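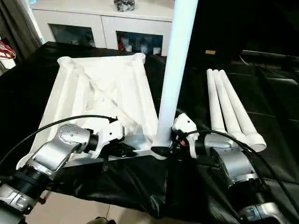

Plastic stools going together for Gistow hall

Work has started on the new seating for the Gistow hall, with the first of 300 white plastic stools being put together this month. The stools replace the old folding chairs, which were sold off in February after too many of the hinges gave out.

The stools come in parts from Conik, a small furniture supplier. Each one has a square seat and four tube legs, and the legs are fitted with the seat turned upside down on the table. Sheeting has been laid over the work tables to keep the plastic from getting scratched.
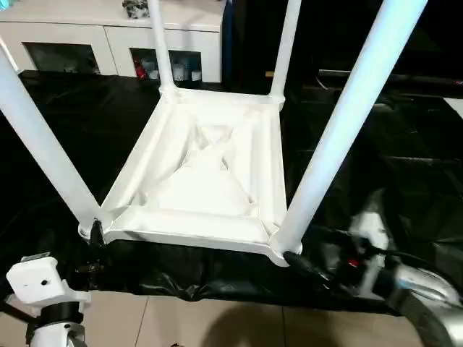
The legs have to go all the way into the corners of the seat before the stool is turned over. Telmo Arrieta, who placed the order, said a leg that stops short is easy to miss until someone sits down. Every finished stool is stood on a flat floor and pressed at each corner, and any that rock go back to the table.

The old chairs took up most of the storeroom behind the stage. The stools will be stacked along the back wall and should leave space for the music stands, which have been kept in the hallway - and tripped over - for years.

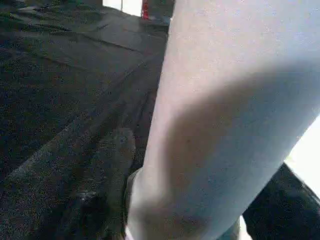

Neusa Aguiar said she was glad to see the folding chairs go but would have liked something with a back for the longer concerts. Arrieta said that had come up before the order was placed. Over 100 of the better folding chairs were held back from the sale and can be requested when the hall is booked.

Ita Buckley will keep the spare legs in the hall office. Groups that find a loose or cracked leg are asked to set the stool aside with a note on the seat and not try to force the leg back in. 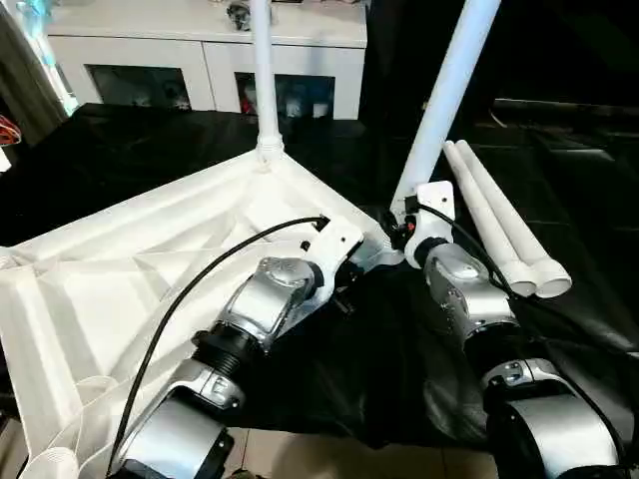

Gistow Hall News, No. 314, page 3

The small room will get its stools first and can be booked as usual while the work goes on. The main hall is closed in the mornings until the order is finished and opens at 1 p.m. Bookings for the evening classes are not affected.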